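Connector and Board Wiring Set: README

Maintained by Stikier
Last revised 7 October 2021

What is in the set

The set covers one kind of bench job: getting a multi-wire lead with a round metal connector to its place on a green circuit board, and dealing with the heavier cables that meet at a flanged socket. It holds 118 recordings, made over 41 work sessions. Each recording comes with a wiring note, a short text file that says which leads were handled and in what order.

The set was put together for people who write assembly instructions for wiring work and for people who study how flexible leads behave when they are picked up, bent and let go. It is a small set. If you need finished harness drawings or electrical test results, look at the Niltton release instead.

Folder layout

boards/ holds everything where the circuit board is the main item.
sockets/ holds everything where the flanged socket is the main item.
notes/ holds the wiring notes, one per recording, with the same base name as the recording.
lists/ holds the color list, the session list and the list of withdrawn recordings.

Parts and how we name them

The names below are the ones used in the wiring notes. Older notes from the Poirier bench used different names and were converted by hand, so you may still find "plug" where we now write "connector."

board: the green printed circuit board, with chips, silver capacitors and small white connectors along its edges.
panel: the flat panel with a gray border that the board rests on.
bin: the translucent white plastic container under the panel. It raises the work off the table.
connector: the small silver cylindrical part at the end of the wire bundle.
bundle: the insulated leads that rise from the connector. The colors are black, red, green and gray.
socket: the round chrome-plated receptacle on a square flange.
flange: the square silver plate around the socket, with mounting holes in the corners.
block: the black block the flange is fastened to.
ground lead: our name for the green-and-yellow striped cable in sockets/.

"Bundle" always means the thin leads at the board. The large black group of cables at the socket is "heavy bundle" in the notes. Please keep the two apart when you search.
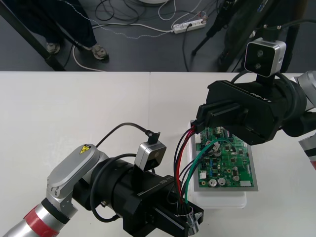
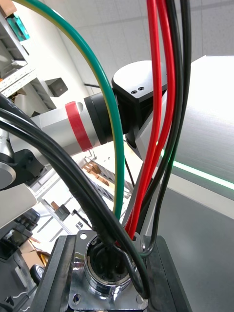 Wire colors

Colors are written in lower case and in the order black, red, green, gray. Striped insulation is written with the main color first, so green-yellow and never yellow-green. A lead whose color could not be made out is written as "unk." Do not read anything electrical into the colors. We recorded what the insulation looks like, and we did not check which signal or supply a given lead carries.

Where two leads share a color, the note adds a letter, as in red-a and red-b. The letters are only good within one recording. Red-a in one file may be red-b in the next.

Reading a wiring note

Each note has four fields.

item: board or socket.
leads: the colors handled, in order, separated by commas.
end: free, held or seated, as written down by the bench operator at the close of the recording.
remark: free text, often blank.

The end field was filled in by eye. "Seated" means the operator judged the connector to be home. No pull test was done.

Known problems

Leads cross in front of each other a lot, most of all at the socket, and the flange holes are often covered. Hole counts should not be taken from the recordings.

Small white connectors along the board edge have no individual names. A note that says "edge conn" could mean any of them.

In 20 notes the leads field is in the wrong order because of an error in the conversion script. They are marked "order?" in the remark field. Corrected versions will go out with the next release.

Changes in version 2

Renamed plug to connector.
Added the sockets/ folder.
Moved withdrawn recordings to their own list.
Removed duplicate notes that came in with the Flundirley copy.

Use and credit

You may use and share the set for research and teaching. Credit it as "Stikier Connector and Board Wiring Set, version 2." If you rename parts or change the color codes, say so in your own README and keep a copy of the original lists/ folder with your files.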